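**Ticket:** Export verwirft Episoden, »Pose unplausibel«
**Projekt:** Lerlow (Studierendenprojekt, Wäsche falten)
**Komponenten:** Isden-Handgreifer, Furnard-Export
**Ort:** Halle Yao
**Status:** offen, wieder geöffnet
**Priorität:** hoch (laut Gruppe), mittel (laut Support)

### Ausgangslage

Wir nehmen mit den Handgreifern Faltbewegungen auf und schicken sie durch den Furnard-Export. Von fast 600 Episoden hat der Export 177 verworfen, alle mit demselben Eintrag:

```
WARN pose_check: jump detected
ERROR episode rejected: pose implausible
```

Mehr steht da nicht. Kein Zeitstempel des Sprungs, kein Schwellwert. Mit `--verbose` kommt dieselbe Zeile noch einmal, nur eingerückt.

Erwartet hätten wir, dass eine Episode entweder sauber durchläuft oder uns sagt, wo sie kaputt ist. Beim Durchsehen der verworfenen Videos finde ich bei den meisten nichts Auffälliges. Der Greifer fährt an, fasst den Stoff, legt ihn um. Die durchgelaufenen Episoden sehen für mich genauso aus.

### Erste Antwort vom Support (zusammengefasst)

- Beleuchtung prüfen
- Linse reinigen
- Firmware aktualisieren
- »Umgebung mit ausreichend Struktur verwenden«

Linse ist geputzt, Firmware war schon aktuell. Zur Beleuchtung: Die Deckenlampen sind bei jeder Aufnahme an, bei den guten wie bei den schlechten. Warum das Licht dann nur einen Teil der Episoden ruinieren soll, hätte ich gern erklärt bekommen. Die Bemerkung zur Struktur habe ich zweimal gelesen. In der Halle stehen Roboter, Möbel, Rechner und Stühle, an der Decke laufen Rohre und Kabeltrassen. Wenn das zu wenig ist, möchte ich wissen, wo das Gerät getestet wurde.

### Log, Donnerstag

**09:40** Tisch vorbereitet, Stoffe zurechtgelegt. Greifer A und B neu gestartet, beide nach Anleitung kalibriert. Anleitung sagt »bis die LED dauerhaft grün leuchtet«, sagt aber nicht, ob man den Greifer dabei ruhig halten muss. Haben ihn ruhig gehalten.

**10:05** Kontrollreihe mit Greifer A: blaues Hemd, nur anheben und ablegen, kein Falten. Export läuft durch, kein Fehler. Sagt noch nichts.

**10:30** Gleiche Bewegung mit Greifer B. Eine Episode verworfen. Sofort die Vermutung in der Gruppe: B ist defekt. Ich halte das für verfrüht. Bei einer verworfenen Episode tauscht man keine Hardware.

**10:50** Greifer zwischen den Bedienenden getauscht. Jetzt wird eine Episode mit A verworfen. Damit ist »B ist defekt« für mich erst mal vom Tisch, jedenfalls als alleinige Erklärung.

**11:15** Vermutung aus der Gruppe: Leute, die im Hintergrund herumlaufen. Klingt plausibel, ist es vielleicht auch. Wir haben eine Reihe gemacht, bei der jemand absichtlich hinter dem Tisch hin- und hergeht. Läuft durch. Danach eine Reihe, bei der alle still sitzen. Eine davon verworfen. Als Hauptursache scheidet es damit wohl aus, aber streichen würde ich es nach so wenigen Versuchen nicht.

**11:40** Vermutung vom Support aus dem zweiten Telefonat: große einfarbige Flächen. Wenn die Kamera nah über dem Stoff ist, sieht sie fast nur noch Tuch und findet keine Merkmale. Das ist die erste Erklärung, mit der ich etwas anfangen kann. Also mit verschiedenen Unterlagen getestet und Aufnahmen ans Ticket gehängt.

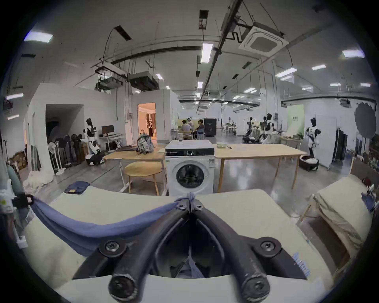
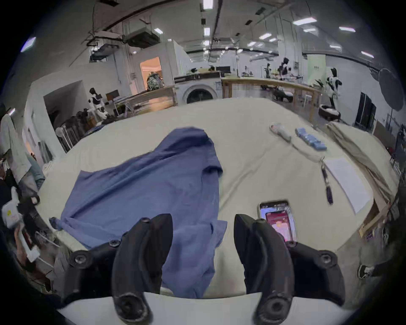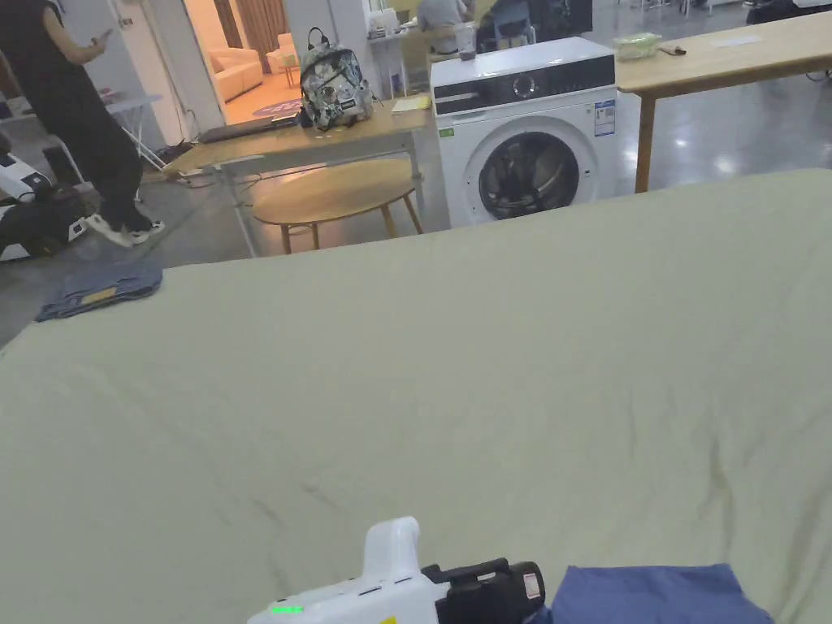 *Alle drei: Handgreifer, blauer Stoff, weiter hinten die Waschmaschine. Unterlage cremefarben in Aufnahme 1 und 2, salbeigrün in Aufnahme 3.*

**12:20** Zu den Aufnahmen, damit der Support nicht wieder nach dem Licht fragt: In 1 und 2 ist hinter der Unterlage sehr viel Raum sichtbar, dazu die halbe Decke. In 3 nimmt das Laken den größten Teil der Ansicht ein, aber auch dort sind oberhalb davon noch Tisch, Rucksack und Waschmaschine zu erkennen. Wenn die Theorie mit den einfarbigen Flächen stimmt, müsste die Fehlerquote mit dem Laken deutlich höher liegen.

**12:45** Tut sie nicht. Beide Unterlagen haben verworfene Episoden, und zwar ungefähr im gleichen Verhältnis. Ich will das nicht überbewerten, die Reihen waren kurz. Aber ein deutlicher Effekt sähe anders aus.

**13:30** Nach der Pause etwas anderes probiert und endlich die Rohdaten angeschaut statt der Fehlermeldung. Der Export vergleicht offenbar die Pose aus dem Video mit den Werten des Bewegungssensors. Bei den verworfenen Episoden laufen die beiden Kurven auseinander. Die Form stimmt, nur liegt die eine später als die andere. Das ist kein Sprung. Das ist ein Zeitversatz, den der Export »jump« nennt.

**14:10** Episoden nach Zeit seit dem Einschalten des Greifers sortiert. In den ersten 5 Minuten keine einzige verworfen. Ab 10 Minuten häufen sie sich. Das passt auch zum Vormittag: Greifer A lief zum Zeitpunkt seiner ersten verworfenen Episode schon eine ganze Weile, B genauso.

**14:25** Einwand aus der Gruppe: Könnte auch Erwärmung sein. Ja, könnte. Gemessen haben wir keine Temperatur, und Handauflegen trage ich hier nicht als Messwert ein.

**14:50** Gegenprobe: Greifer A weiterlaufen lassen und nur die Aufnahmesoftware am Rechner neu gestartet. Der Versatz ist danach weg, ohne dass der Greifer aus war. Die Erwärmung erklärt das nicht, eine wegdriftende Uhr zwischen Greifer und Rechner schon.

**15:20** Dasselbe mit B wiederholt, gleiches Ergebnis. Bin vorsichtig überzeugt.

### Antwort Support, zweite Runde

> Wir können das Verhalten nicht nachstellen. Bitte stellen Sie sicher, dass die Zeitsynchronisation aktiviert ist. Ticket wird geschlossen.

Sie ist aktiviert. Der Haken ist in den Einstellungen gesetzt, und zwar bei allen Rechnern, die wir benutzen. Ob hinter dem Haken etwas passiert, kann ich nicht beurteilen. Nach dem Log wird die Zeit einmal beim Verbinden abgeglichen und danach nie wieder:

```
INFO clock: sync ok (on connect)
```

Einen zweiten Eintrag dieser Art gibt es in keiner unserer Sitzungen. Ticket deshalb wieder geöffnet.

Außerdem die Bitte, uns zu sagen, wie lange am Stück beim Nachstellen aufgenommen wurde. Wenn dort nach zwei Minuten Schluss war, wundert mich das Ergebnis nicht.

### Umgehung bis auf Weiteres

1. Aufnahmesoftware nach jedem Kleidungsstück beenden und neu starten. Greifer dabei anlassen.
2. Nach dem Neustart ins Log schauen, ob `sync ok` dasteht. Die grüne LED am Greifer reicht als Nachweis nicht, die leuchtet auch mitten im Versatz.
3. Vor dem Falten einmal mit den Fingern auf den Tisch tippen. Der Stoß ist in den Sensordaten gut zu finden und im Video auch, damit lässt sich der Versatz von Hand ausrechnen.
4. Verworfene Episoden **nicht löschen**. Das gilt auch für die Gruppe, die freitags an den Ordner geht.

Punkt 3 ist lästig und hat einen Nachteil: Das Tippen ist dann Teil der Aufnahme und muss vor dem Training weggeschnitten werden. Ein Skript dafür liegt im Projektordner, Zustand: läuft bei mir.

### Was noch offen ist

- Ob sich die 177 Episoden retten lassen. Bei denen vom Vormittag fehlt das Tippen, da müsste man den Versatz aus den Kurven schätzen. Bei ein paar Stichproben ging das gut, bei einer kam Unsinn heraus.
- Ob die angeblich guten Episoden wirklich gut sind. Irgendwo hat die Prüfung einen Schwellwert, und alles knapp darunter läuft stillschweigend durch. Das macht mir mehr Sorgen als die verworfenen. Wer schon damit trainiert hat, bitte hier eintragen.
- Warum es vor dem letzten Update im Dezember nicht aufgefallen ist. In der Gruppe heißt es, damals sei alles in Ordnung gewesen. Die alten Logs hat niemand aufgehoben, also lasse ich das als Gerücht stehen.
- Ob der Fehler auch ohne Stoff auftritt, etwa beim Umsetzen von Schlüsseln oder einem Handy. Müsste er, wenn es die Uhr ist. Testen wir in der nächsten Sitzung.

### Nachtrag

Support hat geantwortet und bittet um ein vollständiges Sitzungslog mit Rohdaten. Hochgeladen, Greifer A und B getrennt, jeweils eine Sitzung ohne Neustart und eine mit. Eine Korrektur ist für »eine der nächsten Versionen« in Aussicht gestellt. Die Umgehung bleibt so lange Pflicht, und das Ticket bleibt offen, bis eine lange Sitzung ohne Neustart sauber durch den Export gelaufen ist.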